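Paper Cup Supply: Frequently Asked Questions

These answers cover the Fudgate range of single-wall paper cups supplied by Herkon to offices, clinics, training rooms and water points. Prices and delivery charges are on a separate page. Answers last checked April 16, 2024.

What are the cups made from?
The body and base are cut from food-grade paperboard. The inside face carries a thin barrier layer that stops liquid soaking into the board. The two grades, Standard and Aqueous, differ only in this layer. Standard uses polyethylene. Aqueous uses a water-based dispersion coating.

Can the cups be used for hot drinks?
Yes, but they are single-wall and give little insulation. For tea or coffee served straight from a boiler we recommend a double-wall cup or a separate sleeve. Doubling up two single-wall cups works but uses twice the stock.

Can they go in a microwave?
No. The side seam and base joint are heat-sealed, and uneven heating can open them.

Why does the rim have a roll?
The rolled rim stiffens the mouth of the cup and gives the lid something to grip. If the rim has been flattened in storage, a lid will not seal properly. Cups with a flattened rim should be used without a lid or discarded.

How are the cups packed?
Cups are nested in sleeves of 100. A full carton holds 2,000 cups. Part cartons are not sold, but mixed pallets of Standard and Aqueous can be arranged through the Irmont depot.

How should cartons be stored?
Keep them indoors, off the floor, and away from outside walls. Board takes up moisture from damp air and loses stiffness. Keep cartons clear of cleaning fluids, air fresheners and strongly scented goods, as paperboard picks up odours through the sleeve. Reseal an open sleeve by folding the end under.

Is there a shelf life?
Use within two years of the date printed on the carton end. Older cups are not unsafe, but seams may weaken and the coating on the Aqueous grade may mark.

Which way up should cups be kept at a water point?
In an enclosed tube dispenser, cups hang mouth down and are drawn from below. In an open holder they may be stacked either way. Mouth down keeps dust out and is preferred where the stack stands overnight. Mouth up is easier to take from one at a time and is acceptable where stock turns over within the day.

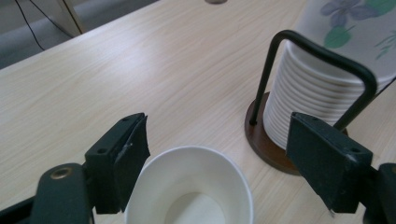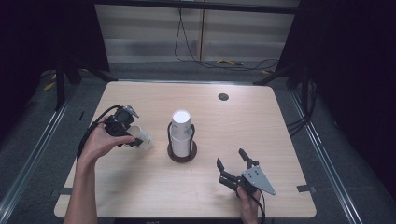 White paper cups in use on a tabletop.

Do you supply holders?
Yes. The Chaudhary holder is an open counter unit, and there is a wall-mounted tube for the same cup diameter. Both are sold singly. Holders from other makers will normally fit if the inside diameter is slightly larger than the rim of the cup. Check this before ordering, as a tight holder damages the rim on the way in.

Cups stick together when I pull one out. What causes this?
Usually the stack has been pressed down. Cups are tapered with a small step near the base which sets the gap between one and the next. Pressing forces the walls past this step and they bind. Load the holder by lowering the sleeve in and sliding the wrapping off. Static in very dry rooms has a similar effect and passes once the stack has stood for a while.

One of my cups leaks at the base. Is the batch faulty?
Not necessarily. Fill several cups from the same sleeve with cold water and leave them on dry kitchen paper. If more than 2 from one sleeve mark the paper, stop using the carton and send us the batch code. The code is on the carton end, under the date.

Can the cups be recycled?
The Standard grade needs a mill that can separate the plastic layer. Many kerbside collections do not accept it. The Aqueous grade is accepted more widely, but the decision rests with the collector. Empty the cups, remove lids and stack them before collection. Do not put either grade in with office paper unless your contractor has confirmed this in writing.

Can they be composted at home?
No. Neither grade is sold as home compostable.

Can we have our own print?
Print is available in up to two colours on full pallet orders. Artwork must be supplied flat, on our curved template, with a clear margin at the side seam. Proofs are issued before the plates are made. Plain white is the only stock finish. The cream finish was withdrawn in February.

Who deals with technical questions?
Omprakash Singhal, product support, through the contact form. Please include the grade and the batch code.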